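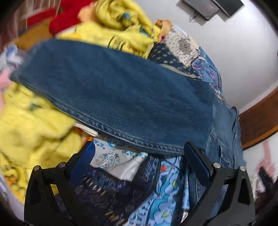 Attachment 1: jeans in a heap of clothing

Ticket: Scoreboard feed stuck on second quarter, Stulten gym
Product: Kedico Courtside
Opened by: Feven Mekonnen
Priority: High
Status: Resolved

Description

We run the live score page for the Vestergaard league. Starting with the early game tonight, the public page stops updating partway through the second quarter. The clock on the wall is fine and the scorer's laptop is fine. The web page and the phone app both stay on whatever the score was when it froze. Fans are following from home and we are getting messages.

In the first game it froze at 3:12 left in the half. The home team went on to score 92 and the page still had them under 60 at the final buzzer. I entered the final by hand afterward.

Steps tried before opening the ticket:
Refreshed the public page in two browsers. No change.
Logged out of the scorer account and back in. Page caught up once, then froze again.
Swapped the network cable at the scorer's table. No change.
Restarted the laptop at halftime. Same as logging out.

Second game tips off at 7:30 pm. Please advise before then if possible.

6:48 pm, Support
Thanks for the detail. Please send the version number from the About screen and tell us if the box score is being kept on the same laptop or on a second device. Also check if fouls are still reaching the page when the score is not.

6:55 pm, Feven Mekonnen
Version 5.3. Box score is on a tablet, score and clock on the laptop. Both use the same scorer login. Fouls did keep coming through after the score stopped. I hadn't noticed that until you asked.

7:04 pm, Support
That points to two devices holding the same session. When the tablet sends a substitution, the server treats it as the active scorer and drops score updates from the laptop. Fouls come from the tablet, so they still show.

Please do the following before tipoff:
1. Close the game on both devices.
2. On the laptop, go to League, Staff, Add Scorer. Create a second login with the role Stats Only.
3. Open the game on the laptop first with the main login.
4. Open it on the tablet with the new login.
5. Enter a test basket and a test substitution, then undo both.
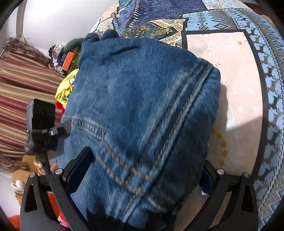
Attachment 2: folded jeans on bed with patchwork bedspread

7:19 pm, Feven Mekonnen
Done. Test basket showed on the page in a few seconds, test sub went in after it and the score kept moving. Undo worked for both. Leaving it like this for the second game.

8:21 pm, Feven Mekonnen
Halftime. No freeze so far. One thing: the Tota stream overlay is showing the visitors' name from the first game. Score on it is right, name is wrong.

8:26 pm, Support
The overlay keeps team names until it is reloaded. In the overlay settings choose Reload Teams. It won't affect the score or the clock.

8:29 pm, Feven Mekonnen
Name is correct now.

9:37 pm, Feven Mekonnen
Final is in and the page matches the scoresheet. The first game still has blank quarter scores for the third and fourth. Can I fix those or do you have to?

9:45 pm, Support
You can. Open the finished game, choose Edit Periods, and type in the totals from the paper scoresheet. Player points are stored separately and won't change.

9:58 pm, Feven Mekonnen
Quarters entered and saved. OK to close.

Resolution: Separate Stats Only login created for the tablet. Shared session warning requested from the product team.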